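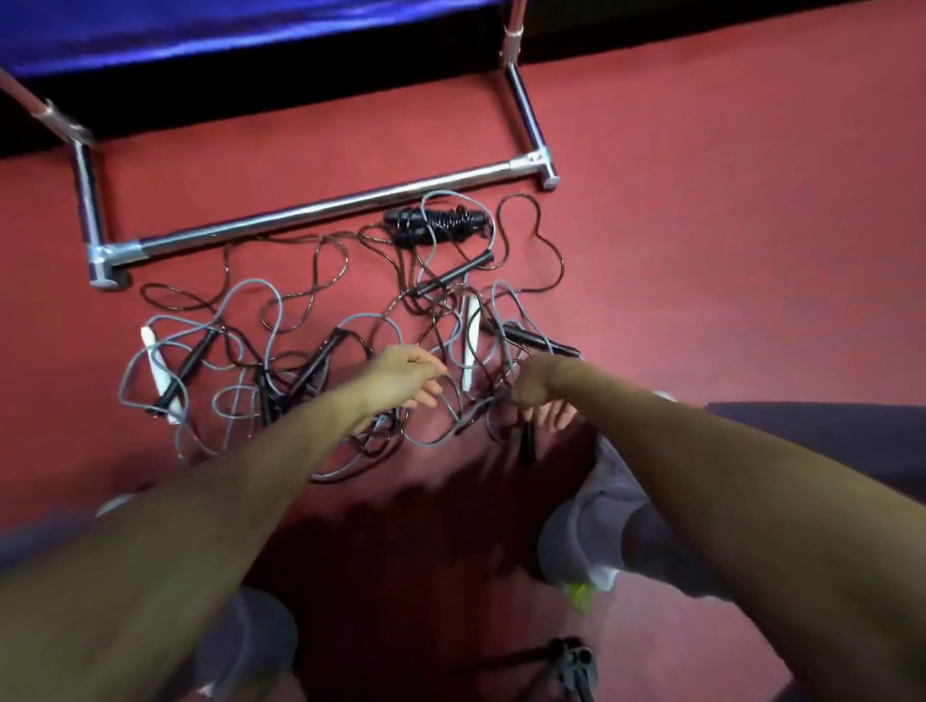 How to Set Up a Family Charging Spot for the Night

If bedtime at your house has turned into a long back-and-forth over who still has a tablet under the covers, you have plenty of company, and a shared charging spot is one of the gentler ways to settle things down.

1. Pick a place outside the bedrooms. We went with the hallway shelf by the linen closet, after a week on the kitchen counter, where everything got crumbs in it.

2. Plug in one power strip with enough outlets for everybody, grown-ups included – kids notice right away when Mom's phone gets a pass! Label the cords with masking tape while you're at it.

3. Choose a time and write it down where everyone can see it. Ours is 8:30 for the younger ones and an hour later for our 14-year-old, who bargained hard for it.

4. Buy a plain alarm clock for anyone who says the phone has to stay close by for waking up. (That was me, I'm afraid.)

5. Give a warning ten minutes ahead, so a game or a chat with a friend can be wrapped up in peace.

Expect some grumbling the first few nights. Ours took 6 nights to fade, and it came back a little in February over winter break. If a night goes badly, let it go and start again the next evening at the usual time.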